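Home Swap List – Trutley and Salten
Subject: Re: First swap, what do I leave out for them?
Date: July 25, 2019

Hello all, and a special hello to our new member with the first swap coming up! Your message is copied at the bottom for anybody reading the digest. I remember so well how I felt before our first one. I cleaned the inside of the oven twice and then lay awake wondering if strangers would think our towels were thin. That was 16 years ago and we have swapped nearly every summer, so please believe me when I tell you the towels will be fine.

You asked mostly about the welcome letter, so I'll start there. Ours used to run to nine pages. I had everything in it: the history of the porch, where we buy peaches, what the neighbors' dog is called and what he answers to. Our guests from Shiferaw very kindly told us afterward that they had read the first page and then gone looking for the coffee. These days I keep it to one sheet, in big type, and it lives on the kitchen counter under the sugar bowl. Trash day, the Wi-Fi password, the trick with the back door, the number of somebody nearby with a spare key. Anything else goes in a folder they can open or not open as they please. 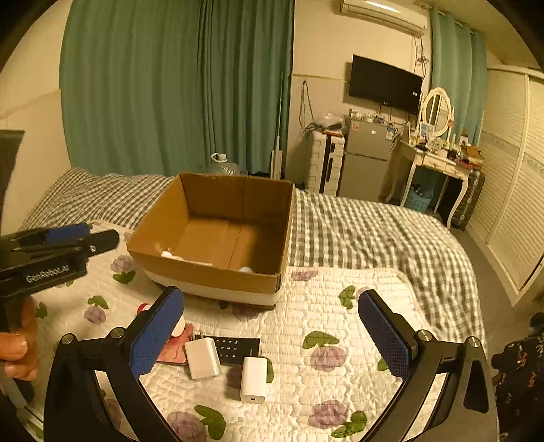

The bedrooms are where I'd spend your second afternoon, after the letter is done. Strip out more than you think you need to. Guests want half the closet, two empty drawers and a bit of floor to open a suitcase on, and we found that out when a family of five arrived and lived out of their bags for a week because I had been too proud to move my winter coats. I do the little odds and ends last, and a plain open cardboard box on the bed is as good as anything for that, one for each room. Write the room on the side with a marker, tape it shut when you're done, and put it up in the attic or wherever you lock things away. Then when you come home, tired and a little cross from the drive, you can put a room back together without thinking very hard.

Bedding is a matter of taste and I know some of you on this list feel strongly! I leave the everyday quilts on. They have been washed so often that there's nothing a guest could do to them that our own family hasn't, and I think a bed looks friendlier with something a bit faded on it. Put one spare blanket where people will see it without asking.

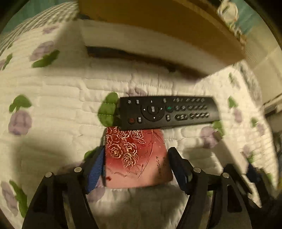
TV remote on the rose bedspread.

Speaking of television, do write down how to work yours. Ours needs one button for the set and another for the box, and in the wrong order you get a blue screen and a hum. The Salten house we stayed in last May had a card taped inside the cabinet door with four short lines on it, and I copied the idea the minute we got back. Same goes for the stove, if it has moods. Ours is an old Granetero and the back left burner has to be lit with a match, so that gets its own card too.

As for the car, we don't include ours, and we say so right at the beginning. Some people do and are very happy with it. We once drove over 400 miles to a swap and were glad to have our own along, with the cooler and my pillow in the back – but that's me, I'm a fussy sleeper.

Groceries: milk, bread, eggs, butter, something sweet. I put $50 in my budget for it one year and came away with far too much, and the guests were vegetarians besides. Ask them first.

Do write again when you're back. I'd love to hear how it went, and whether they watered the tomatoes.

Warmly, from the yellow house in Trutley

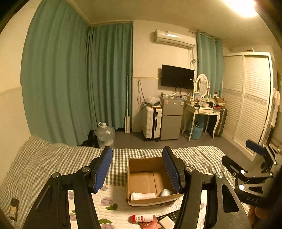 Our new member wrote:
> Hi everyone, I joined last month and we have our first swap
> in three weeks. The other family seems lovely. I have started
> a letter for them and it is getting out of hand. How much do
> you all put in yours? Also, do you clear out the bedrooms
> completely or leave things as they are? My husband says leave
> it, they know it's a house. And is it normal to offer the car?
> Sorry for so many questions, I keep thinking of more at night.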